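**Smoke alarm checks start in November**

Every unit in the Cemton building is due for its yearly smoke and carbon monoxide alarm check. There are 168 units, and the work is split by floor, starting at the top. A notice goes on your door the day before. Visits run between 9 a.m. and 4 p.m., and you don't have to be home.

Please move furniture away from the hallway alarm and keep pets in a closed room.

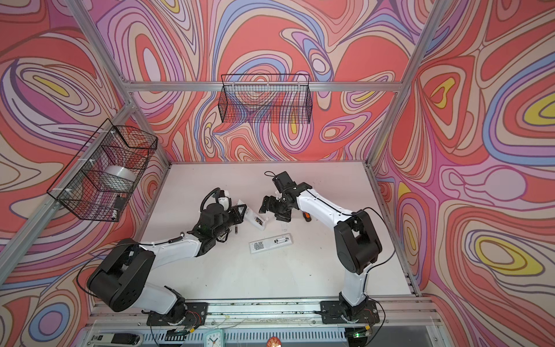 One tenant on the fourth floor asked whether the office could do the checks in the evening instead. We can't this year. The contractor, Anghel, only works days in occupied buildings. If daytime is a problem, call the office and we will try to put you on the Tuesday list, which starts at 7:30 a.m.

Alarms past the date stamped on the back will be replaced at no charge. Units on the Treretine side had new ones put in last winter and will only be tested. The test is loud and lasts less than a minute per alarm.

If an alarm chirps before your visit, it most likely needs a battery. The office has 60 nine-volts and a box of AAs at the front desk. Look inside the battery door first to see which kind yours takes. Button cells are not stocked.
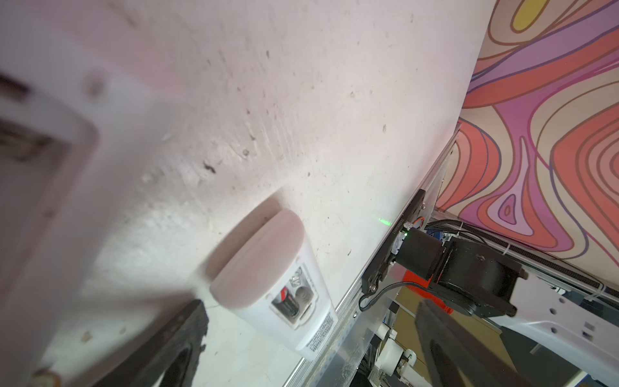 Another reader wrote in to say that her alarm kept chirping after a battery change, and that holding the test button down for 15 seconds with the battery out stopped it. Try that before calling. If it still chirps, leave it up and report it at extension 2949.

Do not take an alarm down or cover it while cooking. The charge for a missing alarm is $100.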